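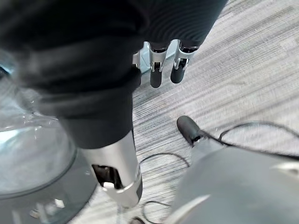 Hakim Nugroho wrote in after the last edition to say that section 4 "reads like being told off by a plumber", and could we please put the levelling before the hoses. We have moved the levelling. The tone has been looked at.

4. Placing the machine and running the first wash

This section covers the Dekus freestanding washing machine from the moment the packaging is off to the end of the first proper load. If the packaging is still on, go back to section 3, where there is a good deal about polystyrene.

4.1 Choosing the spot

1. Pick a place within reach of a cold tap, a waste pipe and a wall socket. Most homes offer two of the three.
2. Leave a gap of 20 mm at each side and enough at the back for the hoses to bend without folding flat.
3. Check the floor. Concrete and tile are best. Floorboards will do if they are sound, though you will know when it is spinning, and so will the people downstairs.
4. On carpet or carpet tiles, make sure air can still get under the machine. Thick carpet can close the gap completely.

Note: Do not put the machine in a room where the temperature drops below freezing. Water left in the pump will turn to ice and you will be reading section 9.

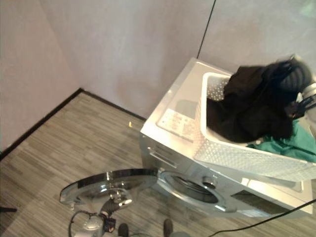
Washing machine near the corner of a room with carpet tiles.

4.2 Removing the transit bolts

CAUTION: The machine must not be run with the transit bolts in place. It will try to walk out of the room, and in one case reported to our Virndale workshop it managed the doorway.

1. Loosen the bolts at the back with the spanner supplied.
2. Pull each one out together with its plastic sleeve.
3. Press the blanking caps into the holes until they click.
4. Keep the bolts. You will need them when you move house, by which time they will be in a drawer with the allen keys from every bookcase you ever owned.

4.3 Levelling

1. Push the machine into place and rest a spirit level on the top, first side to side, then front to back.
2. Turn the feet by hand to raise or lower each corner.
3. Press down on opposite corners. If it rocks, the level was being optimistic. Adjust again.
4. Tighten the lock nuts up against the body of the machine.

Do not level the machine with folded card, beer mats or offcuts of laminate. They work beautifully until the first spin.
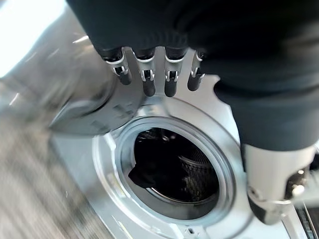
Once the feet are locked, leave the machine where it is and bring the hoses to it. Dragging it forward for a bit more elbow room undoes the last four steps, and there is no quick way of putting them back.

4.4 Connecting the water

1. Turn off the tap.
2. Check that there is a rubber washer in each end of the inlet hose. If one is missing, look in the bag the hose came in, then on the floor.
3. Screw the hose on by hand. Use no tools on the plastic nut.
4. Hook the drain hose into the standpipe. Do not push it in further than 200 mm.
5. Turn the tap on slowly and watch the joints for a full minute. A minute is longer than you think.

If your tap is some way off, the Sarmiento extension hose adds up to 300 mm. Do not join two of them together.

4.5 The empty wash

1. Leave the drum empty and close the door.
2. Put a small amount of detergent in the main drawer.
3. Choose Cotton 60 and press Start.
4. Stay within earshot for the first 15 minutes. Gurgling is normal. Knocking is a transit bolt, and we refer you to 4.2.

4.6 The first real load

1. Sort the washing. Dark things that have never been washed should go in on their own.
2. Empty the pockets, including the small one inside the other one.
3. Load items loosely, one at a time, up to a hand's width from the top of the drum.
4. Check that nothing is caught in the door seal. Socks are drawn to it.
5. Choose a programme from the table in section 5 and press Start.

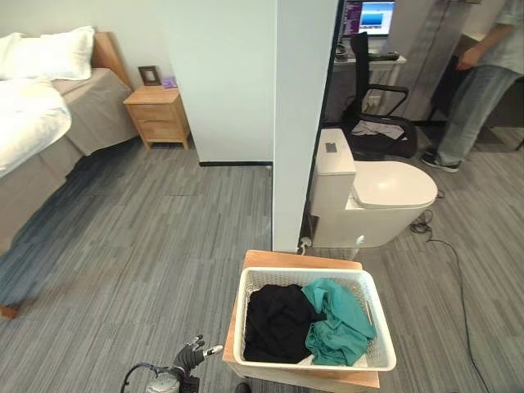 Laundry basket on a small table, with black, teal-green and white items.

Note: The time on the display is an estimate. The last minute in particular may take several.

4.7 Afterwards

Turn off the tap, wipe the seal and leave the door ajar. The door stays locked for a short while after the programme ends. Pulling at it does not help, and replacement handles are listed in section 11 under Parts Most Often Ordered.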